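Drandgate puts seven grippers through the same test, first in simulation

September 2021

The robotics workshop at Drandgate has spent the summer trying to settle an argument that anyone who has worked with robot hands will know well: which gripper do you buy when you can only buy one? The group has now finished the first half of its answer, a side-by-side trial of seven grippers, all run in simulation on the same model arm with the same set of objects and the same controller settings. The results were shown to a packed room at Armont last week, and they are a lot of fun to dig into.

Alistair Skinner, who leads the work, started planning it in July after a frustrating month with catalog numbers. Makers tend to list grip force and opening width, and those are useful, but they say little about what happens when the hand closes a bit off center on something tall and smooth. "I wanted to see every one of them fail on the same object, in the same spot," Skinner told the audience. "Then I wanted to see which ones got away with it."

Each gripper made 4,000 grasp attempts. The objects came from a set of 67 models, split between boxes, tubes, soft-looking shapes and a handful of awkward things with handles. For every attempt the software nudged the starting position, tilted the hand a little, and changed how slippery the surface was. A grasp counted as good if the object stayed put through a lift, a quarter turn and a quick stop. Dropping it during the quick stop counted as a miss, even if everything up to then had gone well, and that rule drew a fair amount of grumbling from people in the room.

Tall cylinders turned out to be the great sorting test. Held near the middle, they gave none of the grippers much trouble. Held near the bottom, with most of the length sticking up past the fingers, they split the field wide open. The two-finger parallel hands with flat inner faces did better than the team expected when they came in straight, then lost ground fast as the approach angle grew. The three-finger hands were steadier across the whole range but slower to close, and they needed more clearance around the object. One of the softer designs, a rubbery hand with curved fingers, was near the top for odd shapes and near the bottom for long tubes, which tended to rock in its grip during the quarter turn.

The overall lead went to a plain parallel gripper known in the workshop as the Paterson, after the street where it was designed. It's a blocky thing with short travel and stiff fingers, and it won by being consistent. It came first in only a few object groups and was rarely worse than third in any of them. The second spot went to a three-finger hand that Skinner clearly has a soft spot for, and he spent a good part of the question time defending its closing speed.

There was also a camera comparison tucked inside the gripper trial, and for this reporter it was the best part of the evening. The team ran each grasp with a virtual camera at the wrist and again with one fixed above the work area. The wrist view gave a close look at how the fingers met the object, right down to the surface of the pads, and made small slips much easier to catch. It was weaker at judging where the far end of a long object was, so the arm would sometimes swing a tube into its neighbor. The overhead view had the opposite problem. Using both together cut the number of misses on tall objects by roughly 30 percent – a bigger gain than swapping the third-place gripper for the winner.

All of this ran on Dilia, the group's own test software, which keeps the controller the same from one hand to the next and records every attempt so that it can be played back from any angle. Skinner showed several of these replays at low speed, and the crowd asked for a few of them twice. Watching a tube start to lean long before the force readings show any change is a great way to understand why a second camera helps so much.

The usual warning applies to simulated contact. Friction is the hardest thing to get right, and a virtual finger pad doesn't wear down or pick up dust. Skinner was open about this and put up a slide listing the settings he trusts least, with surface friction at the top and pad stiffness right below it. He expects the order in the middle of the table to shift once real hardware is involved. He would be surprised, he said, to see the Paterson fall out of the top three.

Real hardware is next. The workshop has a bench set aside for the top four grippers, and the plan is to repeat a smaller version of the trial with physical copies of the objects that caused the most trouble. The wrist and overhead cameras will both be used from the start this time. The rubbery hand is getting a bench slot too, by popular demand, even though its score didn't earn it one – several people in the audience are convinced the simulation was unfair to it, and Skinner said he'd be happy to be proved wrong.

The object models and the scoring rules will be shared with other workshops before the bench trial begins, so that anyone with a gripper of their own can run the same attempts and send in a score. Two groups at Armont have already asked for a copy. 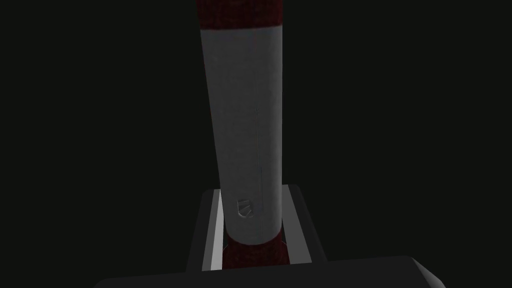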